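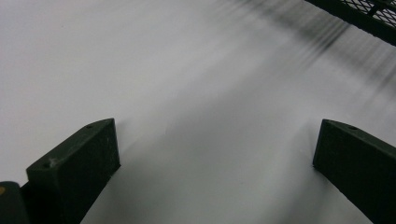 What should we set aside for spares when we buy hand-held grippers for a small team?

Fifteen per cent of what the grippers cost, kept as its own line in the budget, with most of it going on fingers and cables.

Planning and buying > Small setups > First budget for a gripper bench

covadonga_c
Joined in June

That's what our supplier told us, question and answer, copied out of their email word for word. Does it match what you lot do? I'm putting together the budget for a little project (grasping small food-shaped things, nothing glamorous) and I've got £1707 to spend before 1st February or it goes back in the pot. Two people on the grippers, one bench, a couple of fixed cameras.

At the moment my sheet has two hand-held grippers from Stimgate, the cameras, a rail to put them on, lights, and a vague line called "bits". My boss Anselmo has circled "bits" twice. He'd like it to be a number.

Covadonga Casado

mudlark_pete

Fifteen per cent is fine if you're buying loads. On two grippers it won't go far at all. Work out what you're likely to break, price that, and put the answer down whether it comes out at 15 or 30. Percentages are for people who've done it before and have last year's receipts in a drawer.

Which Stimgate ones? The older sort had the fingers held with a single screw and we were forever tightening them.

covadonga_c

Newer ones I think, the quote just says "pair, standard fingers". I'll ask. Spare finger sets are £88 each which made me wince a bit.

tinribs

£88 for fingers!! Print them. Seriously, if anyone in your building has a printer you'll get a set done overnight for the price of a sandwich. We did ours in dark green because that was the reel on the machine, and they've lasted well enough.

mudlark_pete

Disagree, sorry. I've been down the printing road and the fingers were cheap and the time wasn't. Ours came out a hair different every batch, so the jaws didn't meet properly, and then somebody has to stand there with a file. If you've got a person who loves doing that, lovely. If it's you, buy two sets and get on with your life.

tinribs

Or learn to use the printer, Pete :)

brackets_and_tea

Bit of both for me. Buy one good set, keep it as the one you measure everything against, and print the ones you're going to bash about. We're a Pacheco house, not Stimgate, but same idea.

Also Covadonga, you haven't said what you're gripping. Soft? Wet? Long thin things? It changes what wears out first.

covadonga_c

Long and thin mostly! Carrot sticks and that sort of shape. And some flat stuff on a plain white bench top. No liquids, Anselmo put his foot down about that one.

brackets_and_tea

OK, then I'd spend less on fingers and more on everything that isn't the gripper. Everyone underspends there. I've done this for three benches now and I'd buy in this order, stopping when the money stops.

1. The grippers themselves, plus one spare set of fingers. Don't get a third gripper "just in case", it'll sit in its box until the warranty's gone.

2. Something solid to hang the fixed cameras from. An upright bolted to the table and a rail across does the job. I'd get a ring light on at least one camera too, and buy your cables long enough to have some left over to coil up. Short cables are the thing I've had to reorder most. Rounded orange stick held upright in the jaws, two cameras up behind, black cable looped under each, and that's pretty much the shape of bench I mean:

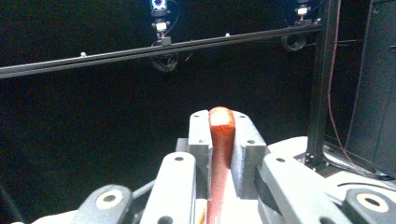 3. Lighting. Cheap panels are fine but get ones you can turn down. A white bench under full lights bounces an awful lot back at you, and pale things go paler still.

4. A dark backdrop. A roll of black cloth from the market did us.

5. Storage and a decent label maker. I know. But you'll want it by the second week.

Then whatever's left is your spares money, and there's your number for Anselmo.

mudlark_pete

Good list, though I'd swap 3 and 4 over. The backdrop does half the lighting's work for a tenth of the price. And I'd put a second spare set of fingers in at 1, but you knew I'd say that.

a_segura

Hello all, Anselmo Segura here, I was sent the link. I'm the one with the red pen. Could somebody tell me why cameras and rail can't wait until next year? Two people could practise with the grippers alone and we'd find out if this is worth doing before we buy the rest.

brackets_and_tea

You could, and I wouldn't think you were daft for it. My worry is that the practice recordings have no overhead view, so you'd probably redo them all. Staff time was our biggest cost by miles and it never showed up on the kit budget.

tinribs

I'm with Anselmo on this one. Buy the grippers, borrow a tripod, see how you go. Half the benches on this forum are gathering dust because someone bought the lot in one go.

a_segura

Staff time is a fair point. We do have a tripod.

covadonga_c

We have HALF a tripod, Anselmo.

Right, here's where I've got to. Two grippers, two spare finger sets at £88 each (Pete wins that one), rail and upright from Brirkby because they cut to length and they're local, one camera with a ring light now and the second later. Black cloth from the market. Lights on loan from the people downstairs until they notice. "Bits" is now called "cables, screws and brackets" and has a proper figure next to it.

I also had a price from Brotuvus for a ready-made bench with everything on, and it was more than the whole pot, so that's out.

mudlark_pete

Sounds sensible to me. Ask Stimgate for the screw size on the fingers before you order, and get a bag of them.

covadonga_c

Will do! Emailing them now. I'll come back with the final sheet once he's signed it, in case it's any use to the next person with a silly deadline.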